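4. Setting up the Donwood call pendant

1. Plug the base unit in next to the resident's bed and wait for the green light.
2. Hold the pendant within 320 mm of the base and press the button twice.

Note: The pendant can be worn at the sink or in the shower.
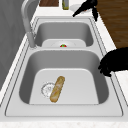
Source: Mulcahy Home Care Library

3. Walk to each room and press once. The range indoors is about 700 feet.

Caution: Replace the battery every 365 days. Do not use rechargeable cells.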